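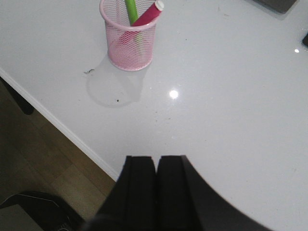 Figure 3. Wrist camera view of the pen cup task. The gripper is open; the mesh cup holds a green and a red marker.

4.2 Wrist Camera and Glossy Work Surface

The arm was assembled in the shared workshop at Sarville over one winter, mostly from printed parts, and then moved to a domestic table for the trials reported in this section. The camera mount went through several revisions. In the first, designed by Wunderlich, the lens sat too close to the wrist joint and the fingers filled most of the image. The final bracket moves the lens back and tilts it so that both fingertips remain in view along with the table ahead of them (Figure 3). The bracket is held by two screws and can be removed without taking the gripper apart.

The table surface is white and highly reflective. Overhead lighting produces a bright circular spot close to the shadow of the cup, and a smaller reflection is visible toward the right side of the image. Our first segmentation step used a fixed brightness threshold and returned the larger spot as an object in many of the early runs. We replaced the threshold with a test on color saturation. This works well for the pink cup and the two markers, but it is of little use for dark or gray items, which are handled by a separate edge-based step described in Section 4.4.

Mesh walls are a second source of error. The lower parts of the markers show through the side of the cup as faint patches of color, and the detector at times placed the grasp point on such a patch instead of on the exposed barrel. Candidate points that fall below the detected rim are now discarded. When the rim is only partly in view, as in Figure 3, the arm backs away along the camera axis and takes a new image before a grasp is planned.

We recorded 206 trials with the final bracket. Six were dropped after a loose connector on the wrist cable interrupted the video stream, leaving 200 for analysis. Each trial was limited to 12 seconds from the first motion command. Onsri and Wattanapong labeled the outcomes independently from the recorded video, and disagreements were settled by Greenberg. Room lighting was left as found, and small specks on the table were not cleaned off between trials.

Finger alignment drifted during the longer sessions. Nilsuwan traced the drift to play in the printed linkage, and the linkage pins were replaced with steel ones before the second half of the trials. The fingers were then re-zeroed at the start of each session. A wear test of 500 open and close cycles on the bench at Sarville showed no further drift that we could measure with a feeler gauge.

Last updated: October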